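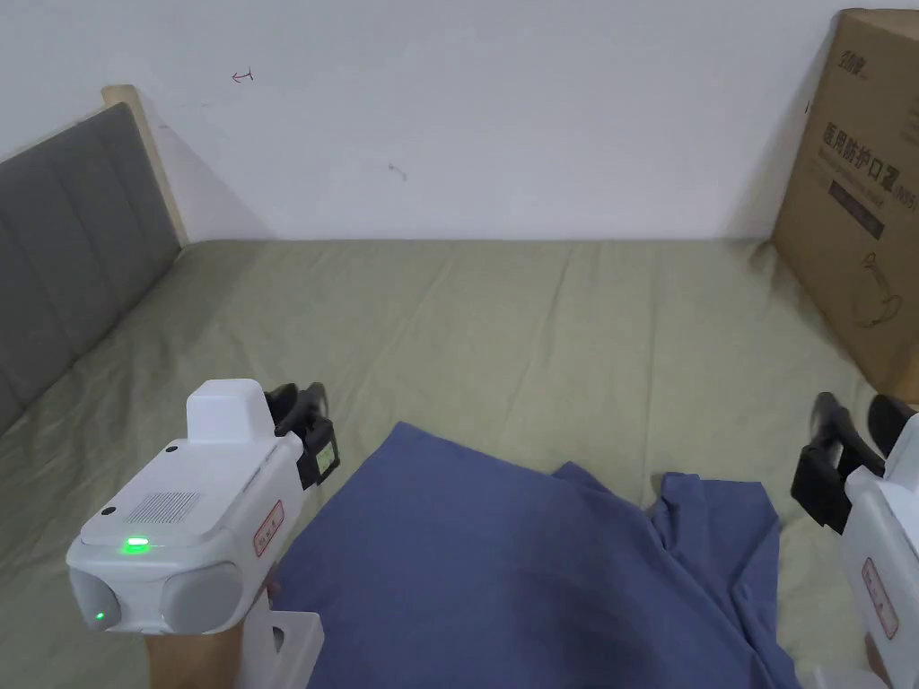
Folding club, week whatever-we're-up-to

Hello again from the Bugti robotics club! It's my turn to write our bit of the newsletter, which means you get more about laundry than you probably wanted.

For anyone who missed the November issue, our project this year is called Kuvia, and the aim is to teach a robot to fold clothes. Before the robot gets a go, we have to do a heap of folding ourselves, with a gripper in each hand in place of fingers. I thought I'd be good at it. I've folded my own washing since I was ten! Well, my first go took 70 seconds and Naheed Cheema asked very politely whether I'd finished or given up.

The trick (if there is one) is to slow right down at the start. Get hold of an edge, check you've only picked up the layer you meant to, then move. If you rush you end up dragging the whole lot across the bed and starting over, and I did that more often than I'd like to put in writing.
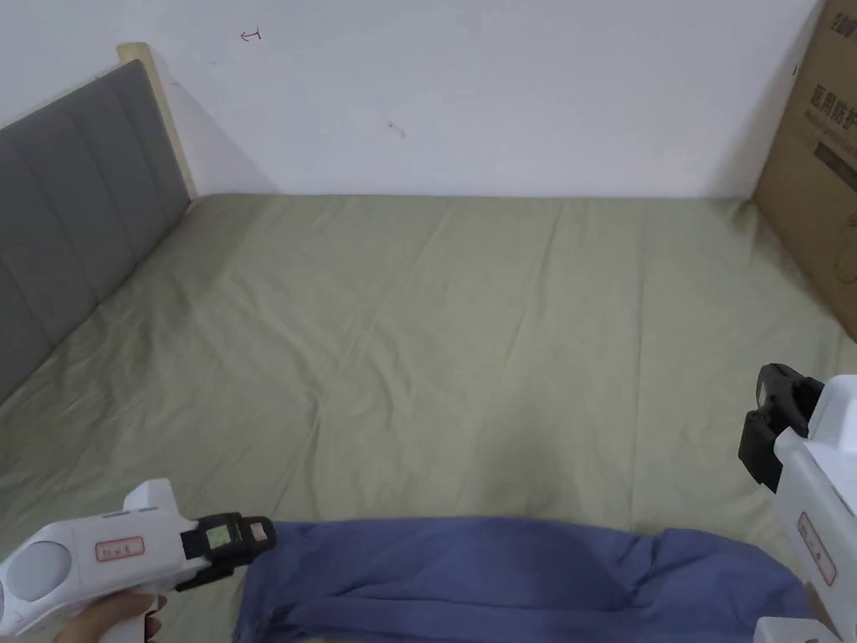

We're working on a bed because a table felt like cheating. Cloth slides on a tabletop, but on a fitted sheet it grabs and bunches, and that's much closer to what people deal with at home. Atif Magsi reckons we should do towels next, then pillowcases, and he has even brought up doona covers, but he was outvoted on that one very quickly. Each of us is doing 30 folds a session, with a decent break in the middle for biscuits, and we're hoping to have 2,000 between us by the time we show our work at the Skekesham open day.

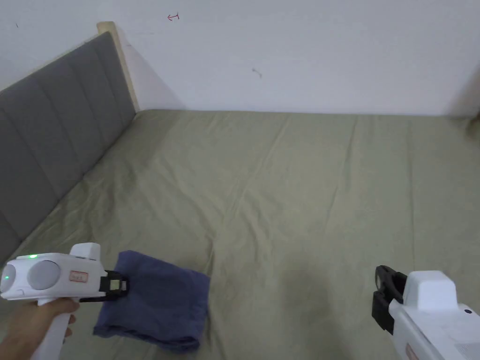 Left jaws on the cloth, right jaws still open.

My favourite part has been noticing what my hands do without asking me. I always smooth things flat with my palm, and you can't do that with a pair of grippers, so I've had to make up a whole new way of doing it. Naheed pinches and shakes, Atif sort of nudges. We've been arguing about whose way is neater and I'm not giving in.

We could use 2 more people on the folding roster, and you don't need to know any coding. Old shirts and tea towels are very welcome too, any colour, clean please! Drop them off at the Nirnotport library desk with "Kuvia" on the bag, and leave your name if you'd like them back.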